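Esix Canvass Pack – Clip, Bag and Door Cards for Local Campaigns

I'm Liesl Plattner, and I put together the Esix after knocking on far too many doors for a county council race in December. My turf sheets blew down the street, my pen froze, and I left half a stack of leaflets on somebody's porch swing. We sell the pack through Masance now, and I still test every batch myself (yes, in the rain, and yes, on the hill behind the old courthouse).

What you get

One hard clip folder with a clear rain flap
One shoulder bag with two leaflet pockets, so the "already visited" pile stays separate
A pad of 46 walk sheets
10 door cards with a blank space for the candidate's name
A pencil loop – please use a pencil, cold weather kills ballpoints

The bag also has a small zip pocket on the strap side. I keep a granola bar in there, and Magdolna Pap, who ran our phone list, kept her bus pass and an amazing number of mints. It's deep enough for a phone in a case.
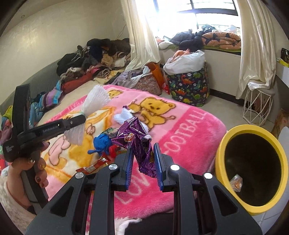 Purple snack wrapper, shiny side out.

How it carries

The strap goes across the body and adjusts at the front, so you can shorten it while you're wearing a coat. Full of leaflets it sits flat against your hip and doesn't swing when you take stairs. I did a whole ward with it on my left side and switched over for the next one, and both were fine!

The rain flap is the part I'm proudest of. Older clip folders make you lift the cover to write, and then the sheet gets soaked anyway. Ours opens from the side, so you slide your hand under and mark your boxes with the flap still down. It takes a street or two to get used to. Réka Halász hated it for her first ten houses and then asked me for a second one.

Sizes and colors

The clip folder takes letter-size paper only. I keep getting asked for legal size, and it's coming, but the hinge needs work and I won't sell it until it closes properly. The bag comes in gray or dark green. I don't make it in red or blue, and I'm not going to – people use it for school board races and ballot measures too, and they like to pick their own buttons.
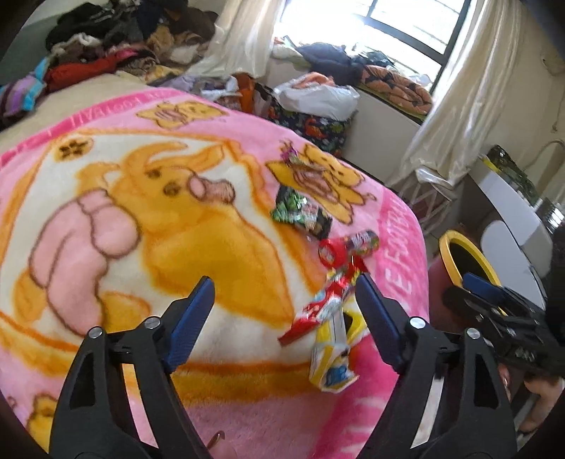
Care

Wipe the folder with a damp cloth. The bag can go in a cold wash with the strap taken off, then hang it up to dry. Don't put it in the dryer, the lining will pucker.

Refills and returns

Walk sheets and door cards are sold separately under the Nimlow name and fit the older Eder folders too. Unused packs can come back within 11 days of delivery. Write to me through the order form and tell me if a buckle is stiff, I'll send a new one.

Page updated 11 Apr 2025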